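Grants > Equipment Planning > Gostport Learning Workshop > Progress report

Overview Reports Budget People Contact

Progress report to the Siriwardena Fund
Planning grant for a tabletop robot arm, Gostport Learning Workshop
Prepared by Marcelle Tessier, 14th July

Dear friends at the Fund,

Thank you again for your patience with us over the spring, and for the kind note you sent with the second payment, which went up on the wall by the kettle and has stayed there. This report covers everything since January. It is a longer one than I promised, I'm afraid, but a lot of small decisions have been made and I would like you to see how we got to them before we come back to you about the purchase itself.

You will remember that the planning grant was for working out what we should buy and what it would really cost to own, with the arm itself to follow if the numbers made sense. We teach evening classes in basic automation to adults, most of whom have jobs in packing or light assembly and have spent years standing next to machines that they were never invited to touch. What we want is one arm, on one table, that a learner can program to pick up a small block and put it somewhere else. It sounds modest when I write it down! It has kept us busy for months.

Where the money has gone

The grant is $4,000 in all. Of that we have spent $2,076, nearly all of it on the workstation that runs the simulation, with the rest going on a second monitor and a very dull but necessary box of cables. We paid $99 for a course license for the learning materials, and that is included in the total. The remainder is set aside for the site visit, the electrician's survey and freight on the loan items described below, and I don't expect to ask you for more under this grant.

The workstation was the one purchase that cost more than we had written in the original budget. Kavinda Dewan made the case for the better graphics card back in the winter, and I was slow to agree to it, partly out of habit (I have been buying secondhand for this workshop for a very long time and I am stubborn about it). He let me sit and watch the simulator crawl along on the old office machine for one whole evening, and after that I signed the order. The new one runs the same work while we talk over it, and two learners can share a session comfortably.

What we have been doing in simulation

Kavinda has built up a simple room with a table in it and a jointed arm with a two-fingered gripper, and we have used that room to argue about nearly everything: where the arm should be mounted, how big the table has to be, what the learners will see, and what size of object makes a sensible first exercise. The arm in the simulation is a generic one as far as our budget is concerned. We haven't tied ourselves to any supplier by using it, and both of the firms we are talking to have been relaxed about that.

Three questions have taken up most of the time.

The first is reach. An arm that folds up neatly on the shelf of a trade show can still need a surprising amount of room once it starts moving, and our teaching room has a radiator along one side that we can't do anything about. Trying different mounting positions on the simulated table has been a great deal cheaper than drilling holes in a real one. Kavinda now favors putting the arm close to one long edge with the working area opened up to one side of it. I had been picturing it in the dead center, like a cake, and I have been talked out of that.

The second is the gripper. Parallel fingers, soft fingers, suction: each has its supporters among our tutors, and each has a quite different price. For block work the two-fingered kind is plainly good enough, and learners grasp what it is doing straight away. We have taken suction out of the plan, along with the air supply and the noise that would have come with it.

The third is what the learners look at while they work. We started with a single view of the whole table and found that people leaned in toward the screen and lost track of the fingertips. A close view down past the fingers helps enormously with lining things up, but it gives you very little sense of where the elbow has got to. So we have now budgeted for a close camera on the arm and a wider one on a stand, and I have moved a little money from the furniture line to cover the stand.

Talking to suppliers

We have had two serious conversations. Curkeo would sell us the arm and controller together and would send somebody for the first day. Their quote holds for 90 days, which gives us time to hear from you before it lapses, and they were willing to itemize it when I asked, so you will be able to see the service contract as its own line. Celov make grippers and the small camera brackets that go with them. They have agreed in principle to lend us a gripper so that the tutors can handle it before we commit, and we would only pay the freight.

Where we have been less lucky is on the guarding. The first price we were given for a fenced cell would have eaten the furniture budget whole, and a fence is a rather gloomy thing to put in front of nervous beginners. Our adviser's view is that a smaller arm at low speed, with a marked floor area and a stop button within reach of both the learner and the tutor, may be acceptable, but that is for the risk assessment to decide and I don't want to get ahead of it. I have kept a line in the draft budget for guarding until we have the answer in writing.

The work at hand
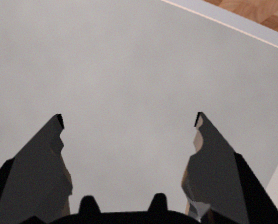 Fingers apart, with a clear stretch of gray surface ahead.

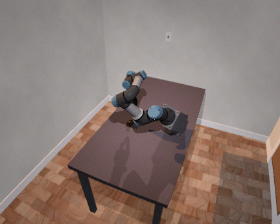
The arm folded up on the long table.

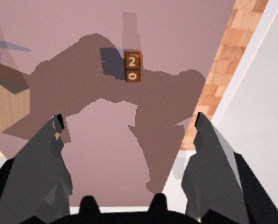 Close view from the gripper: a small number block with a 2 and a 0, out past the fingertips.
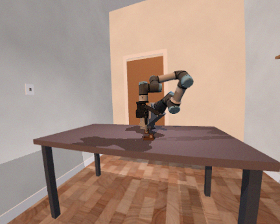
Wide view, with the gripper pointing straight down and its fingers at a small object on the tabletop.

What we still have to settle

The table is the thing I would most like to have decided by now, and haven't. We want one heavy enough that it won't shiver when the arm stops, with a top that can be drilled, and it has to go through a doorway that was clearly designed for thinner people in a thinner age. A local fabricator in Gostport has offered to weld us a frame in two pieces. I like the idea very much. Kavinda would prefer a bought bench with a proper load rating printed on a sheet of paper, and I suspect he will win, as the insurers are likely to want that sheet of paper too.

Power is simpler. The electrician has looked at the room and thinks a single new circuit will do, with the stop button wired separately. We are waiting for the survey in writing and I will forward it to you when it arrives.

Lighting came up later than it should have. We spent a cheerful half hour over the dark patches that the arm and its gripper throw across a tabletop in the simulation, and then went next door and looked at our own ceiling fitting, a single bright tube directly over the place where the arm would go. I have asked for a price on two softer lights, one to each side. It's a small sum beside the rest, but learners will be judging gaps by eye and I would like them to have a fair chance at it.

Then there is the running cost, which you asked about very sensibly last time. The figures I can give you are the service contract, the insurance, spare finger pads and a tutor's preparation hours. The last of these is the biggest by a distance and is the one most often left out of applications like ours. I have put it in, at the real rate, and I would be grateful if you would look hard at it and tell me whether it is something the Fund can share or whether I should be knocking on another door.

Changes to the plan

We have dropped the idea of a second, smaller arm for demonstrations. The simulator does that job well enough for a first class, and the money is better spent on the cameras. We have also moved the tutor training so that it comes ahead of delivery and is done on the workstation, meaning the tutors will have had a good many hours of practice by the time there is a real motor in the building.

The learner handbook is about half drafted. Kavinda is writing the sections on frames of reference and joint limits, and I am writing the ones on how to stop the thing and who to shout for.

What comes next

We will take up the loan from Celov as soon as the freight is arranged, finish the risk assessment, and choose the table. With those three in hand I can send you a full purchase budget with the Curkeo quote attached, and I would very much like to do that while the quote still stands. If any of you are passing through, please do come and have a turn at the simulator. Evenings are best, and there is usually cake.

With warm thanks from all of us,

Marcelle Tessier
Gostport Learning Workshop

Contact us | Copyright Gostport Learning Workshop | Back to top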